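Chapter 3
Gathering Examples

In this chapter you will
plan a set of demonstrations before anyone touches the arms
set up a work table and vary it from one episode to the next
decide which episodes to keep

A child who wants to learn to open a jar watches somebody open a jar, then tries it, and tries it again with a different jar. The systems in this book learn in much the same way, and the wonderful part is how plain the raw material is. You need a table, a pair of arms, some everyday things and a person willing to guide the arms through a job again and again!

Chapter 2 left us with a model that had nothing to learn from. Now we feed it. Each run through a job is called an episode, and an episode stores what the cameras saw together with where every joint was at that moment. The Ferkix set, which we will use until the end of Part One, began with 2447 episodes recorded at the Girnthorpe workshop. After review, 1595 were kept. Losing that many may sound painful, but the sorting is where you find out what your instructions left unclear, and I have come to enjoy it as much as the recording.

Variety matters more than most beginners expect. If the cup always stands in the same spot, the model may learn the spot and ignore the cup. So we move things, swap them, turn them, and put extra items nearby that have no part in the job. The Cuesta exercises at the end of the chapter use 76 short episodes, few enough to watch in one sitting, and you will quickly spot the ones where the operator got into a rut.

Look over the table below as an operator would. One gripper is high and clear of everything, while the other has its tip right by the shackle of a padlock. A red cup with a marker in it stands nearby, along with a red box that has a round wooden knob. Which of these would you move for the next episode, and how far?

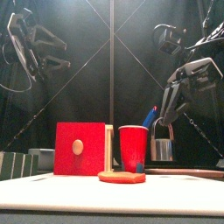

3.1 Writing the Task Sheet

Before recording, put the job into one sentence that two operators would read the same way. "Tidy the table" fails this test. "Put the marker in the cup" passes, provided the sheet also says where the marker starts.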